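From: Kaede Ogura
Subject: Re: Griteo parish registers, missing pages

> Does anyone have the Pirnside baptisms after page 21?
> My copy stops there.

The Drundholm copy has them. It runs to page 42, but 3 leaves are bound out of order, so check the dates as you go.
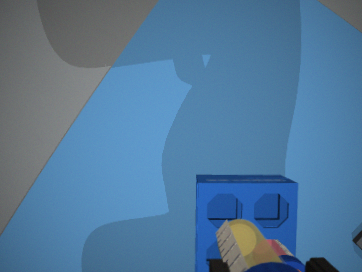 Shadow across a blue tabletop.

The Hoshino family shows up twice, under two spellings. I think these are the same people – the godparents match. I would not merge them in the index yet.

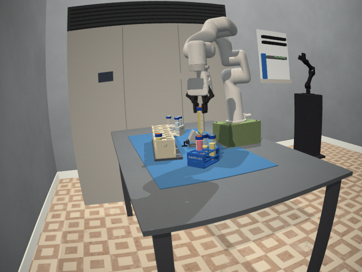 The burials are harder. The ink is faint and the clerk left out most first names. I have typed up 2 years so far and hope to finish the rest in December. If you want the baptisms before then, write to me off list and I will send the text file.

Kaede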